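Grulodley guest houses face new bedding rules from spring

Guest houses and holiday lets in Grulodley will have to keep a written record of how often bedding is changed and washed, under rules agreed by the town council on 21st October.

The rules cover 40 registered premises, from single rooms let in family homes to the Makar Hotel on the sea front. Owners will have to note the date of each change of sheets, the temperature of the wash and the name of the laundry if the work is sent out. Records must be kept for nine months and shown to an inspector on request.

The council said it had acted after a rise in complaints over the summer. Most came in August, when many lets turn over guests on the same day and cleaners have only a few hours between departures and arrivals. Complaints ranged from stained pillowcases to beds that had not been made up at all.

Bedding must be washed at 60C or higher between guests, or at 40C if a laundry disinfectant is used. Mattress protectors, which many smaller lets wash only at the end of the season, will have to be changed after every fifth booking. Duvets and blankets are not covered for now — the council will look at them again next year.
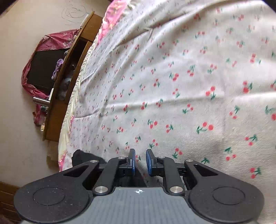
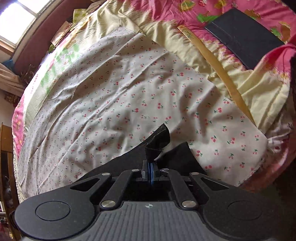

Owners have given the plan a mixed welcome. The Wyss guest house, which has five rooms, said it already kept a laundry book and expected to change very little. Others said the cost would fall hardest on people letting one room, who often wash at home and have nowhere to dry sheets in winter.

Iduria, the laundry on the industrial estate, handled 1237 loads for local lets last season. It said it could take on more work but would need to start a second van round, and that prices for small orders might go up as a result. It is offering owners printed slips showing the date and wash temperature, which the council has said it will accept as a record.

There will be no fines in the first year. Premises that fail a check will get a letter and a second visit, and those that fail again could lose their place on the town's list of approved accommodation. The list is used by the visitor centre when it takes bookings by phone.

A blank record sheet can be collected from the council offices or the library. Owners who let rooms for fewer than five nights a year do not need to fill one in, but must still register.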